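The Slow Road to Tarkora

The bus from Skanduvska leaves at seven in the morning and takes most of the day. It stops wherever someone waves. By noon the wheat fields have gone and the road is climbing through beech woods, with the river a long way down on the left.

Tarkora sits at the head of the valley, under a ridge that reaches 2473 metres. It has one main street, two bakeries and a guesthouse run by Chie Onishi, who came to walk in October and stayed. She has 30 beds and fills them in summer.

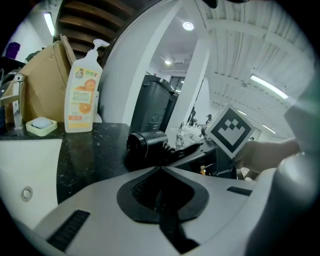 A card with a bold black border, held up at an angle.

Most visitors come for the path to Nastevden, a ruined monastery above the tree line. The climb takes four hours. Tymofii Yatsenko, a local guide, prefers to start before dawn, when the shepherds are moving their flocks and the track is still firm underfoot. Take water, as the last spring is often dry by August.

The chapel has lost its roof but the carved doorway is in good order. From the terrace you look across to the Szulc glacier.
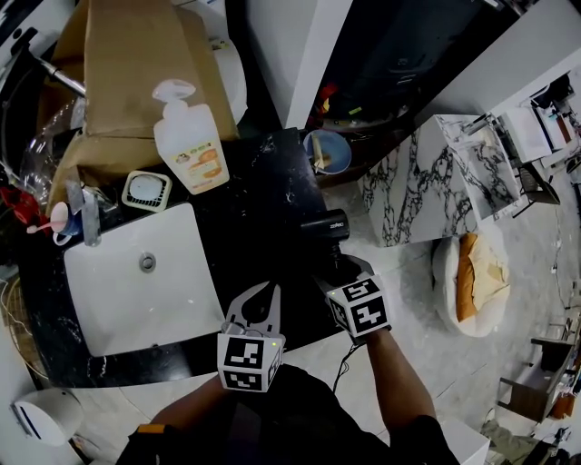 At the vanity counter, hair dryer in hand.

Rooms in the village are simple and cheap. Dinner is usually bean soup, flat bread and a sharp white cheese. The last bus back goes at two in the afternoon.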